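4.2 Small-item tidying: the jewelry box task

Most household benchmarks stop at cups and shirts. We wanted something worse. Sorting jewelry is a real chore, people put it off for months, and it mixes the things grippers are bad at: thin, shiny, tangled, light. Holwood (our name for the two-arm station) was given the box task after the dish and towel tasks of Section 4.1. Operator control first, learned policy after. Scoring by D. Balaskas and N. Živković, separately, disagreements settled by replay.

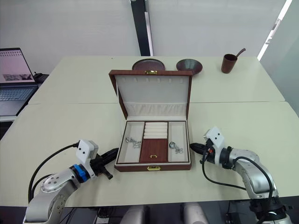
An episode counts as done when every item on the list is in its assigned compartment and no chain hangs over a wall. Partial credit per item. Dropping something off the table ends the episode, no retry. We kept the rules strict becuase a person at home would not accept a necklace on the floor as "mostly tidy".

The policy is the Udovon baseline with no changes to the action head. Training used 1,000 operator episodes, all recorded in November. Start layouts vary: box open in every case, small items placed by hand from a printed sheet, tray in or out. Tray-out layouts turned out harder than planned. With the tray set down beside the box, as in Figure 2, and keychains lying on both sides of the box, the arms have to share the middle of the table and the policy tends to wait. Long pauses. Sometimes one arm never starts.
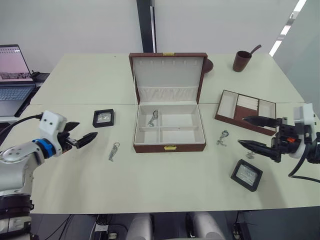

Grasping was the weak point, as expected. Chains are the main problem, and the usual two-finger pinch has little to close on when the links lie flat against the tabletop. In the view from the wrist the fingers also cover part of what they are meant to pick up; a coiled chain of box-style links runs in behind the left finger and is lost there. Radonjić tested a lower approach angle, which helped with rings and did nothing for chains. Crosshatched pads hold well enough once contact is made. Getting contact is the trouble. 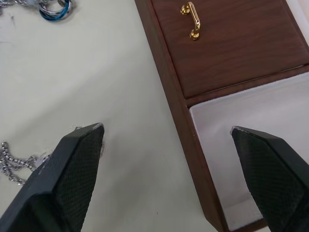

Can a machine do this chore in a home yet?

Under an operator, mostly. Under the learned policy, only for rigid pieces, and only with someone nearby to step in when an arm stalls.

The rest of the gap is time. A person clears the same layout in 55 seconds. The policy's best full run took 11 minutes, and it had just 3 full runs in the whole test set. Tostex, the shop-floor variant with washers and clips in place of jewelry, did better on speed but its parts are all stiff, so the comparision is loose.

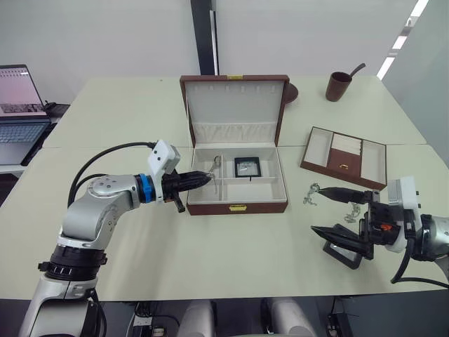

4.3 Failure cases

Chains first. The common failure is a partial lift: one end goes up, the other stays down, the policy reads the grasp as good and moves on. Second, wrong compartment, mainly for the framed pieces, which the policy treats as one class whatever is inside. Third, arm conflict over the box. Laaksonen-style turn taking was tried (one arm parked while the other places) and removed the conflicts, at the cost of even longer runs. Not used in the reported numbers. Karagiannis and Mancuso are rerunning the chain subset with a slower lift; results will go in the appendix.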